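Cleaning thrift-store records at the kitchen sink

I got 346 records out of my uncle's garage in February and every last one of them felt like it had been stored in a bag of flour. Soul, disco, a lot of gospel, one polka LP I've grown very fond of. So I've been washing records for weeks now and I have opinions!

First, do a dry brush before anything wet goes near them. I use a carbon fiber brush, hold it still, and let the record turn under it two or three times. If you skip this you're just making mud in the grooves.

For the wash I mix distilled water with a tiny drop of plain dish soap, the kind with no lotion and no scent. Tap water where I live leaves spots you can hear. My friend Aileen Sarmiento swears by adding a splash of isopropyl, and that's fine on vinyl, but please don't let it near your old 78s (shellac and alcohol do not get along, ask me about my Louisiana waltz).

Labels are the part everybody ruins. I cut two circles out of an old shower curtain, a little bigger than the label, and hold one on each side with the flat of my hand while I wipe. It looks silly and it works great.
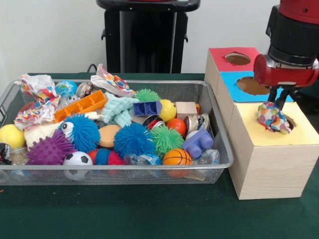

Then wipe with the grooves, round and round, never across them. Microfiber is good, a soft paint pad is better. Rinse with more distilled water in a spray bottle and stand the record in a dish rack to dry. Mine's a cheap wooden one with skinny slots, and I get nine LPs in it if I alternate. Leave them overnight. I rushed a Stylistics album once and put it away damp, and the inner sleeve stuck to side two.

Speaking of sleeves, throw the old paper ones out unless they're printed. Fresh poly-lined ones aren't expensive if you buy a big box and split it with somebody.

For the jackets: a barely damp cloth on glossy covers, a white eraser on matte ones, and lighter fluid on a cotton ball for price stickers — outside, please, and nowhere near the stove. Dab it on, wait a minute, peel slowly from one corner. Musty smell? Stand the empty jacket open in a lidded tub with a dish of baking soda for a week.

I've done 179 so far. The polka one cleaned up beautifully and there's still a tick all the way through the second track, so that one may just be a scratch.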